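Jornada de puertas abiertas en Prorkum: ¿alguien más fue?
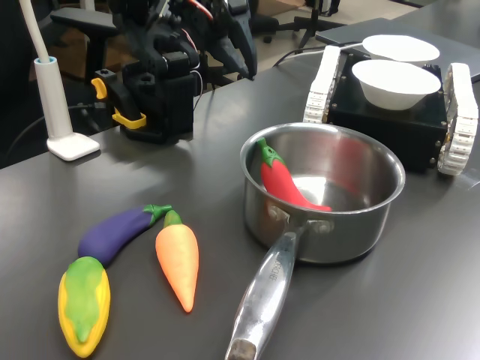 marisol_t
3 de julio de 2019
Pues al final me animé y me llevé a mi sobrino a la visita de Prorkum, que llevaba apuntada desde febrero. Nos atendió Radu Radu, un encanto de hombre, con una paciencia infinita para las preguntas de un crío de ocho años. La demostración que más nos gustó fue la de cocina: verduras de juguete, un brazo negro con detalles amarillos y un carrito de orugas con dos cuencos blancos encima. A mi sobrino le hizo muchísima gracia la guindilla roja dentro del cazo (¡quiere una igual!). Éramos 28 en el grupo y aun así se veía todo bien.

galang_norte
Yo fui por la tarde y salí más frío, la verdad. Mucha berenjena de juguete y poca explicación. En Trultham, con más de 600 visitantes, te dejaban hablar con los ingenieros todo lo que quisieras.

marisol_t
Hombre, a nosotros sí nos explicaron cosas. ¿No te quedaste a la charla de Byung-chul Kwak? Contó con mucha calma por qué empiezan con juguetes antes de pasar a comida de verdad, y a mí me convenció.

tornillo69
A mí no tanto, marisol. Un pimiento de verdad resbala, pesa distinto y se estropea. Eso sí, el trato, de diez, y el café también.

galang_norte
Me perdí la charla, culpa mía. ¿La repiten?

marisol_t
Radu me dijo que en Skelen, con inscripción previa. Si me entero de la fecha la pongo por aquí, y si os apetece vamos juntos.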